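Progress Report: Rarodstead Oral History Project
5 min read

Hi all at the Laing Fund,

Second report from me, and a much happier one than the last! When I wrote in the spring we had a box of old cassettes, a borrowed tape deck and a lot of good intentions. As of July we have 71 recorded interviews, 14 of them fully typed up and checked by the people who gave them. I'd hoped for more typed up by now (I'll get to that), but the recordings are good and people keep calling to ask when it's their turn.

Most of the interviews have been done in people's kitchens, which suits everybody. They talk better at home, and they can go dig out the photo album when they get stuck on a name. The longest so far ran well past lunch and covered the mill strike, two floods and a very long feud over a fence.
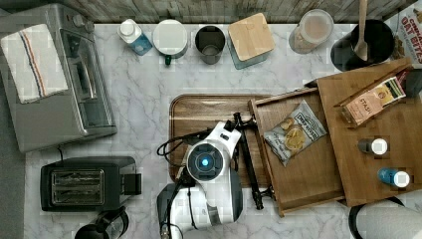
Hermenegildo Espinoza wrote to me after his session that he had never told anyone the whole story of the Mirnska ferry, start to finish, and that he wants his grandchildren to get the recording before it goes anywhere else. We've done that. His copy went out first, and the public one will wait until he gives the word.

That got me thinking about permissions in general, so I rewrote our consent form. The old one was a single yes or no. The new one lets people hold back a section, ask for a delay, or leave their name off. It's one page, large print, and I read it out loud before we start. A few people from the early sessions have asked to switch over to it, and I'm working through those now.

Now the slow part - typing. I guessed badly in my application. An hour of talk takes me most of a day, more if there are two people talking over each other (sisters are the worst for this, and the best to listen to). I tried some transcription software and it made a mess of the local place names. Bidow came out as "be doe," "B-dough" and once "widow," so every page has to be checked against the tape anyway.

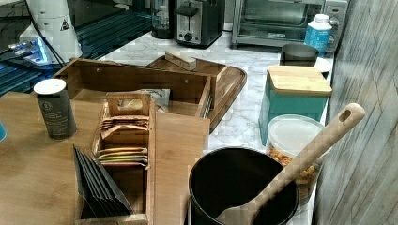
Will the typing be finished by the end of the grant? All of the interviews will have at least a summary and a list of topics with times by then, and I expect full transcripts for a bit more than half.

If you'd like the rest done in full, I'd be glad to talk about moving money over from the travel line. I've hardly touched it, what with nearly everyone living so close by.

Spending so far is $1,379, mostly on the recorder, two decent microphones and a pair of backup drives. Receipts are in the packet. The microphones were worth every penny - you can hear the difference from the first sentence.

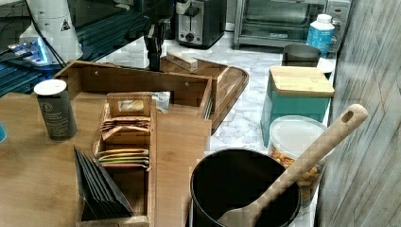
Next up is the listening evening at the Rarodstead library. I'm cutting together short clips, a few minutes each, grouped by street so neighbors can hear each other's side of things. The library is lending us the big room and we start at 6:30. Please come if you can!

After that I'll go back to the cassettes. Several are in rough shape and I want them copied before winter, starting with the Mirnska ones, and I'll send you the list of what's on them as soon as I have it.

2 comments | 14 shares

Related items
Rarodstead Oral History Project: First Report
How to Label and Store Old Cassettes
Mirnska Ferry Photos: Can You Name Anyone?
Laing Fund: Notes for Grant Holders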